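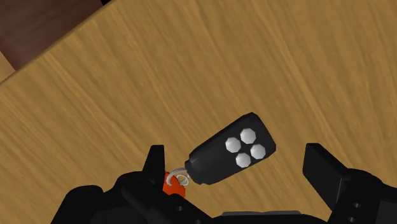 Light oak-coloured tabletop

Hestix canvass board, second edition

I made the first of these in January for my own use, after I'd ruined one too many street sheets on wet doorsteps. Then Annag Yule borrowed it for a council by-election and wouldn't give it back, so I made her one (and one for her agent, and it went on from there!). It's a stiff clipboard for people who knock on doors for votes, whatever colour rosette they wear. I've sold them to three parties and a couple of independents and I don't ask.

The board takes A4 sheets, portrait or landscape, under a clear flap you can get your pen hand beneath. The flap on the first edition was too short and rain ran down onto the bottom four houses of every street, which Niall Baird pointed out to me at some length. It's longer now. The clip is quieter too, and you can work it in gloves.

On the back there's a pocket for leaflets. It holds 55 of the ordinary folded sort, fewer if yours are on that thick glossy card. Please don't use the pocket for rosettes, the pins go through the lining.

What you get
Board with clip and flap
Neck strap, adjustable
Pencil on a cord (pencils write in the rain, biros don't)
Spare flap

Weight is 900 grams with the strap on. I know that's more than a plain clipboard, and if you only do one street an evening you may not want it. Gavin Crichton has been an agent since 1993 and still uses a bit of hardboard and a bulldog clip, and he wins.

Colours are grey or dark green. I used to do red, blue and yellow but people kept returning them when they changed party.

If you're ordering for a whole branch, email me before you pay and I'll work out the postage properly, the basket gets it wrong for anything over four boards. Polling week orders go out the same day if I have them by noon. Spare flaps and cords are on the Parts page.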